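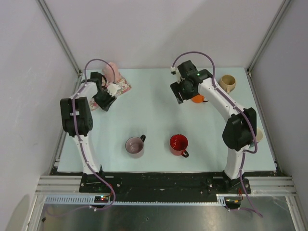
Progress report: good practice rules for shared two-arm workstations
Reporting period: to the end of February
Prepared by Eoin Ó Súilleabháin, Sheehan
For the programme manager, Flemerent

1. Where we are

The draft rulebook is finished and is in use at Sheehan. Mirkau has had it since early January and follows most of it. Two of the seven work items in the plan are running late, the training material and the incident form, and I explain both below. Spending is in line with the plan, apart from one cost which I would like to move between headings.

The grant covers a set of working rules for small teams who run pairs of table-top arms on household objects. The existing machinery standards were written mainly with larger cells in mind, and people at our scale tend to read them once and put them away. We agreed at the start that our rules would sit underneath the standards and would not replace any of them. That is still how the draft is written, and the first page says so.

2. Work done this period

Cables. This section took longer than planned. The first draft said only that cables must be secured, and the two sites read that in different ways. At Sheehan the cable is tied along the links of each arm and left in a loop over the wrist so that the gripper can turn. Mirkau had theirs pulled tight, and were changing connectors more often than we were. The rule now asks for a tie on each link, a free loop at the wrist and another at the elbow, and a check of both loops with the arm at full reach before the first run of the day. It also asks that no loop should be able to catch a handle on the table. With mugs this matters, as they have handles pointing every way and some of them stand taller than people allow for when they set the wrist height.

Electronics near the base. The control modules on our table sit close to the arm bases, and the thin wires are within reach of anyone leaning in to move an object. The draft now says that power to both arms is switched off before a hand goes over the front rail, whichever arm is being attended to. Operators did not like this at first. It adds time to each reset. We timed resets for one morning at each site, and the longest delay was 30 seconds, which I think is acceptable. Mirkau would like an exception for picking up a fallen object at the far end of the table. I have said no for now and recorded their reasons in the notes to the draft.

Laying out the objects. A layout is now written down before the session and checked by a second person. The rule covers how close an object may stand to the table edge, how many objects may be in play, and where soft items go. A cloth counts as an object in its own right. It may lie partly under a gripper's working area, but if anything is standing on it the layout sheet must say so, as pulling the cloth will move whatever is on top.

Handles are recorded by direction. We tried using clock positions and people mixed them up depending on which side they were standing. The sheet now has a small outline of the table with the arm bases marked along the front, and the operator draws a short line for each handle. It is quicker and we have had fewer queries since.

Both arms in the same space. Each arm has a home side and there is a strip down the middle that either may enter, one at a time. Mindis, the logging tool we use, can flag when both enter together, but it does so after the run has ended. It does not stop anything. I want to be clear on this point because the last report could be read as saying that it did. Stopping the arms is still the job of the operator and the stop button.

3. Trial of the draft

We ran 45 sessions under the draft rules at Sheehan. The cable check was done and signed for in all of them. The layout sheet was complete in all but 7, and in most of those the missing part was the second person's initials. Early starts were the usual cause, with only one person in the room before nine. The rule now allows the second check to be done by sending a photo of the table to a colleague, who replies before power goes on.

There were no injuries. Two mugs were broken. One was knocked off during a reset by a sleeve, and the other was gripped too hard. The second led to a change in the gripper section — the force setting is now written on the layout sheet next to each object, where before it was kept in a separate file that few people opened.

Mirkau have run fewer sessions and their records are less complete. I have asked for the missing sheets and expect to have them before the next report. Until then their results should not be added to ours.

4. What is late

The training material was due this month. The text is written but the exercises are not, and I would prefer to try them on a new starter before sending them out. We have one joining in the spring.

The incident form is late because of a disagreement over what counts as an incident. Mirkau would record any contact between an arm and the table. We would record contact only where something was damaged or the run had to be stopped. I have proposed two levels on one form, with the lower one taking a single line.

5. Budget

The travel heading is underspent, as two of the site visits were done by call. I ask for permission to move 50 per cent of what remains there to consumables, to pay for spare cables, ties and replacement mugs. The total does not change.

6. Next period

Finish the exercises and try them with the new starter.
Agree the incident form with Mirkau and put it into use at both sites.
Check the rules against the current machinery standards once more, clause by clause, and list any gaps.
Send the second draft to Flemerent for comment.

I would also welcome a decision on whether the final rulebook is to be published openly or shared on request. The wording of the opening section depends on it, and so does the layout sheet, which at present carries our internal numbering.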